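Swapping and Checking the Finger Pads on a Handheld Gripper

Posted in Maintenance, Burdale Workshop Notes. Last revised October.

These steps cover the two-finger handheld grippers with soft black pads and a marker cube on top. They apply to the left and right units alike. Allow an hour for a pair the first time, half that once you know where the screws are.

When to do it

We change pads at 1,000 grasps or when one fails the bag check at the end of this page, whichever comes first. The last pair came off at 577 because one rim had started to lift. A lifted rim catches on thin plastic and cloth, and the grip starts to feel sticky on release.

What you need

A new pair of pads, both from the same batch
2 mm hex key
Lint-free cloth and isopropyl alcohol
Soft brush
Masking tape and a pen
One empty trash bag, the thin black kind

Removing the old pads

1. Stop any recording and unplug the cable at the handle. Pull on the plug, never the cord.

2. Set the gripper on a folded towel with the marker cube clear of the table. If the cube takes a knock, you will have to redo the tracking calibration.

3. Open the fingers all the way and put a strip of tape on the back of each one, marked L and R.

4. Take out the two screws behind the first pad. They are short and they roll.

5. Slide the pad toward the tip. If it sticks, work it side to side. Do not lever it off with a screwdriver, as the seat is soft and marks easily.

6. Repeat on the other finger.

Cleaning and fitting

Brush out the seats, then wipe them with alcohol and let them dry for five minutes. Check the seat for old adhesive. Anything left there will tilt the new pad.

Slide the new pads on from the tip until they stop. Start both screws by hand before tightening either one. Snug is enough. We use Gemuson pads, which have a small arrow molded on the back; it points toward the fingertip.

Close the fingers slowly and look at them from the front. The pads should meet along one line with no step. If one sits proud, loosen its screws, press it back and try again.

Plug the cable back in and let it hang in a loose curve with enough slack to reach the floor when you crouch. A tight cable pulls on the handle and shows up as a wobble in the track.

The bag check

Crumple the bag and drop it on the floor. Crouch, bring the pads down onto a fold and close them. A second operator can work the same bag from the other side, with the two grippers facing each other.

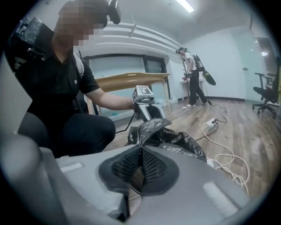
Photo: Burdale Workshop

Start with a fold that stands up on its own. Close gently, lift a hand's width, hold for a count of five and let go. The plastic should stay put while you hold it and drop clear when you open. Do this ten times with each gripper, then again on a flat part of the bag, which is harder.

If the bag slips out, wipe the pads with alcohol and repeat. New ones often have a little release agent on them. If it still slips on one side only, go back and check how the pads meet. If it hangs on after you open, look along the rims for a raised edge.

Keep power strips and loose cords out of your working area as far as the room allows. They are easy to pick up along with the bag.

Logging the change

Write the batch number and the new start count on the sheet inside the case lid, and reset the grasp counter. Old pads go in the Londance return box, taped together as a pair. Note which finger wore faster.

Next page: cleaning the lens and checking the marker cube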